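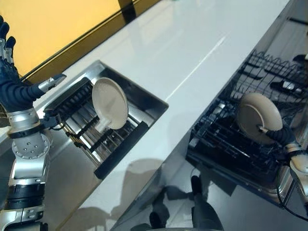
Glossy white countertop, with the recessed well left of center.

Questions I get about living with white counters

I put white counters in my kitchen three years ago and wrote about it on my blog, Tarine, and my inbox hasn't been the same. I love that so many of you are redoing your kitchens! But I keep typing the same replies, so I've put them all on one page. I'm a home cook with strong feelings about cleaning cloths, and I'm not a contractor, so please check anything structural with somebody who is.

Do you regret going white?

No. I had a week of regret right at the start, when every crumb looked like a boulder, and then I got used to it. My old counters were a speckled brown that hid everything, and I mean everything. I once put my elbow in jam that had been there since breakfast. Now I see the jam.

Glossy or matte?

I went glossy because my kitchen faces north and I wanted all the light I could get. It does bounce light around beautifully (the afternoons in November are so much nicer in there now). The trade is that you see streaks and fingerprints when the light comes in low. If you've got big south-facing windows, I'd look hard at matte, or at least bring a sample home and leave it by the window for a whole day before you decide. Look at it at 4 in the afternoon, which is when mine looks its worst.

What do you clean it with?

Warm water, one drop of dish soap, a soft cloth, and then a second dry cloth. The second cloth is what gets rid of streaks. Most people who write to me about streaks are using far too much soap, and it dries into a film that you then keep polishing around. If you already have the film, go over it a few times with plain water and keep rinsing the cloth.

I don't use scouring powder, the green side of the sponge, or anything with bleach in it for everyday wiping. Check the care sheet for your own material before you try anything stronger.

Does it stain?

Mine has had turmeric, beet juice, red wine and a leaky tea bag on it. Tea was the worst, and it came off with a baking soda paste that I left on for ten minutes and wiped away gently. Turmeric got me very worried until the next morning, when a second go with the same paste lifted the last of it. I try the paste in a corner first. Some shiny finishes will dull if you rub at them, so let it sit and do the work.

Can I put hot pans on it?

Please don't. I keep two thick trivets next to the stove and I've trained everyone who cooks here to reach for them. Lots of counters are sold as heat resistant, and that covers a short brush with a warm dish a lot better than it covers a cast iron skillet straight from the oven. Slow cookers are sneaky too, so I stand mine on a wooden board.

What about scratches?

I have a few. They're fine ones, and I only find them when I crouch down and look along the surface toward the window, which I try not to do anymore. Cutting boards always, felt pads under the mixer, and lift things instead of sliding them. The bottoms of unglazed mugs and pottery bowls are rough as sandpaper, by the way – I learned that one myself.

How much did yours cost?

I paid $893 for the counter material itself, and then $172 for the sealing and trim bits. I got quotes from two shops, Bruker and Stedano, and went with Stedano because they could come out and measure that same month. Fitting was on top of that and came to almost $594. My kitchen is small, so please don't hold your local shop to my numbers! Ask for the quote in writing and ask if cutouts are included. Mine listed them separately and I nearly missed it.

Is a sink set down into the counter easier to keep clean?

I think so. With the old drop-in sink, there was a raised rim that caught every bit of gunk, and I used to clean it with a toothbrush. With the edge of the counter exposed you can sweep crumbs straight in. You do want to wipe along that edge underneath now and then, and keep an eye on the seal. If it starts to look dark or gappy, get it redone before water gets in.

What color caulk did you use?

Bright white, and it's the one thing I'd change. It yellowed faster than the counter did. My sister's kitchen has a pale gray and it still looks fresh.

Which cloths do you like?

The flat-weave ones from Baptiste, in the plain pack. I wash them without fabric softener, which makes them smear. I buy them with my own money and I don't earn anything if you do too.

Won't an all-white kitchen look cold?

It can. I have a big wooden board leaning against the wall, a bowl of lemons most of the year, and warm bulbs under the cabinets. Changing the bulbs did more than anything else I bought. Try that first, before you go out and repaint a wall.

My question isn't here. Can I write to you?

Of course! Use the contact form and tell me what your counter is made of if you know it. I answer slowly in summer and a bit faster the rest of the year.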